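## The sorting table, April

Our toy lending room in the Sokol house has been open again for one month, and several parents have asked how the toys come back to the shelves after they are returned. I promised to make a small gallery page. It became more text than pictures, I am sorry for this, but I hope it is useful to those who want to help us in the afternoons.

The lending room is the one at the end of the corridor, after the cloakroom. Toys are brought back between two o'clock and six. They should come in the same bag in which they were borrowed, with the paper card inside. If the card is lost, please write the name of the toy on any piece of paper, and we will find the number ourselves.

At the last stocktaking we had 1,932 things on the list. A thing on the list can be one doll or one whole box of building blocks, so the real quantity of small pieces is much bigger. With the gifts from Celora street we would like to reach 2,000 before the summer holiday. We do not take electric toys without a battery cover, and we do not take puzzles if a piece is missing, even if it is only a piece of sky.

**How we sort**

Everything is first put on the big table. Small building pieces go to a bowl, so that they do not roll on the floor. Things which are still in their bags stay in their bags until somebody has read the card. Soft toys go home with one of us for washing, and they come back the week after. Long parts, such as sticks, are laid at the back of the table, where a sleeve cannot catch them.

The most difficult are the sets with many colours. Number 132 on our list is a farm, and number 129 is also a farm, from another maker, and the fences are almost the same. If you borrow both together, please keep them in two separate bags. I have spent a whole evening with these fences and I do not wish it to another person.

The shelves are from Urer and they are deeper than the old ones. Boxes can stand in two rows, but please put the tall boxes behind. The lower shelf is for the smallest children, and nothing with small pieces should be put there.

Clear bags can be used many times. Please do not throw them away if they are only crumpled. We flatten them with the hand and keep them in the drawer under the window.

**Pictures from the room**
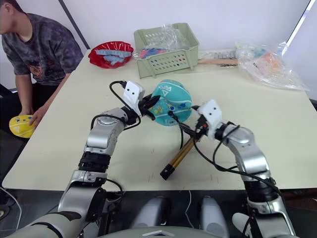
The big table, with the red bowl for the light blue pieces and the green basket with small round holes.

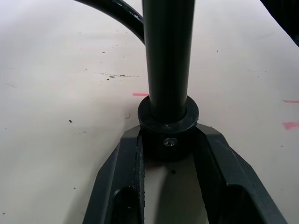
A black rod in the second picture, from near, with the ring at its foot and the little cross screw in the front.

**Comments**

Izzati Sumampouw wrote: We have farm 129 at home until the end of the month, and I think one of the fences is from 132, because it has a different hook. Should I bring it already, or wait and return all together? Also I have a pile of clear bags with good closing. They are the size for a small puzzle. I can leave them in the cloakroom if the lending room is closed.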